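Home | Forum | Adoption | Fostering | Login

Foster cat hides after 16 days, move her or wait?

chaltu_g
I foster for Prilik, a small rescue for older cats. My present guest, Indness, is nearly 5 years old and very shy. She eats only at night and lives behind the washing machine. My coordinator says to move her to a smaller room. I am afraid this will break the little trust we have.
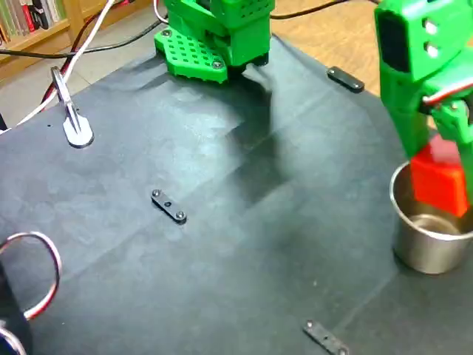 Re: move her or wait?

pvergara91
I would move her. A big room is too much for a shy cat. Put her in the bathroom with a covered bed, and sit there in the evening with a book. Mine came out in May, after three weeks of this.

Lozano
I do not agree. She eats and she uses the litter, so she has already chosen her place. Every move starts the clock again.
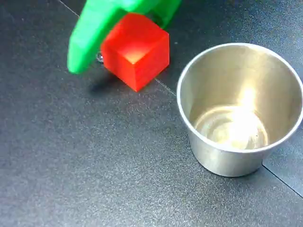
Also please check how she is eating. My last one was "shy" for a month, and she had a bad tooth — the vet saw it in one minute.

pvergara91
The tooth is a good point. But behind a washing machine is not a safe place, there are hoses and cables.

chaltu_g
Thank you both. I will ask for a vet visit first, and block the gap when she is out to eat.

Last updated: 2022-11-30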